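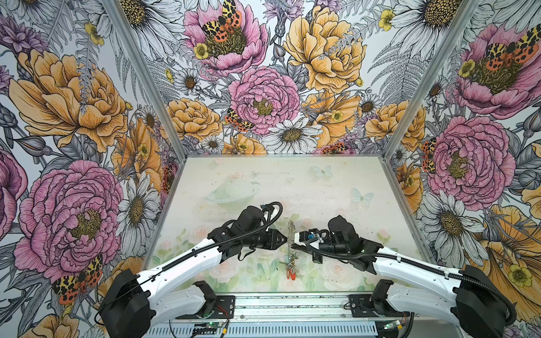 4. Setting up the Tarneo remembrance wall

This section covers putting up the wall, hanging the name cards and lighting it for an evening vigil. For transport and storage, see section 3. For the procession lanterns, see section 5.

The wall is made up of six panels and stands in a straight line or a shallow curve. It holds up to 2000 name cards. Two people are needed to lift each panel.

Before you start

Check that the ground is level and firm. The wall can stand on short grass, paving or a hall floor, but must not be put up on gravel or on a slope. Leave a clear path in front of it wide enough for wheelchairs to pass each other, and keep it well away from the stage speakers.

Caution: Do not put the wall up outdoors in strong or gusty wind. If the wind rises during the event, move people back and lay the panels flat.

4.1 Putting up the panels

1. Lay the feet out on the ground in the order marked on their undersides. For a curved wall, turn each foot slightly towards the public side.

2. Stand the first panel in its foot and hold it upright while the second person tightens the clamp.

3. Bring up the next panel, line up the pegs and press the two edges together until the catch clicks.

4. Carry on along the line. Do not let go of a panel until its clamp is tight.

5. Place a weight bag over the back of every foot. Indoors, the bags may be left off the middle feet but not the end ones.

Note: The Abbasi banner, if you have hired it, fixes to the top rail with the ties supplied. Fit it after the weights are on. It must not be used outdoors.

4.2 Hanging the name cards

1. Sort the cards before the public arrives. Most groups hang them by surname, but families sometimes ask for names to be placed side by side and these requests should be met first.

2. Thread a loop through the hole in each card and hook it over the wire. The loops are reusable.

3. Leave the lowest wire free. Visitors will want to add names of their own during the evening, and children and seated visitors need to be able to reach it.

4. Put blank cards and pens on a table at one end - soft pencils work better if rain is forecast.

Note: Check spellings and names against the list given by the family or friends. Use the name the person was known by. If you are unsure, leave the card off until you have asked. 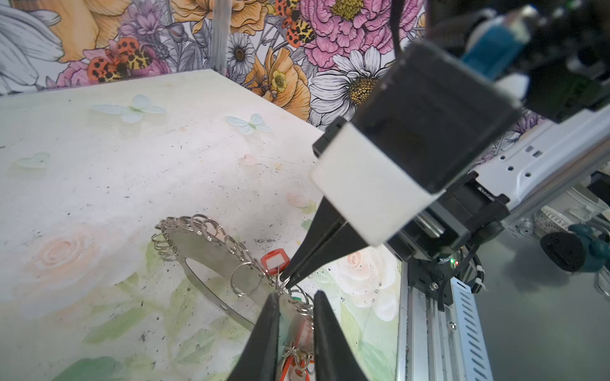

4.3 Lighting the wall

1. Connect the Rindell light strips along the bottom rail, starting from the end nearest the battery box.

2. Switch on at the box and choose the steady setting. The flashing setting is for carnival use and should not be used at a vigil.

3. Turn the brightness down once it is fully dark. Full brightness makes the cards hard to read up close.

Caution: Use only the battery lights supplied. Candles, including those in jars, must be kept on the separate candle table and never placed at the foot of the wall.

4.4 Taking down

Wait until the last visitors have moved away. Take the cards off first and keep them flat in the card box, with the ones added on the night in their own envelope. Then remove the lights, the banner and the weights, and lower the panels one at a time from either end.

Kits collected from the Wandness store should go back with the checklist signed. Report any bent pegs or torn wires on the back of the sheet.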